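Section 4: Setting Up a Door-Knocking Route in Govis

Read this before the campaign launch. People who read it afterward tend to call Kendra Cormier at dinner.

1. Log in with the code from your welcome email. It expires after 10 hours.

2. Choose your district. Adell and Gosselin are separate districts, whatever their mayors say about each other.

3. Tap New Route and set the number of doors. The default is 284, a figure picked by someone with excellent knees. Most walkers change it to 17 for a first outing.

4. Filter by registration status. "Lapsed" means the voter has skipped two elections. It does not mean they want to discuss why.

Note: Unregistered addresses are hidden. Turn them on under Options if your county allows it.

5. Tap Lock. Two walkers can't share a locked route, which has prevented at least one argument on a porch.

CAUTION: Do not put literature in mailboxes. Federal law reserves them for postage-paid mail and the occasional wasp.
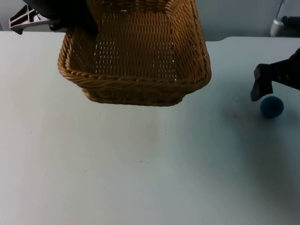
6. After each door, record a result: Support, Lean, Undecided, Opposed or Dog.

7. Sync before you go home. Unsynced results stay on your phone, where they persuade no one.

Note: Routes with more than 515 entries may sync slowly. Leave the screen on and think about turnout.

For changes to district lines, see Section 5.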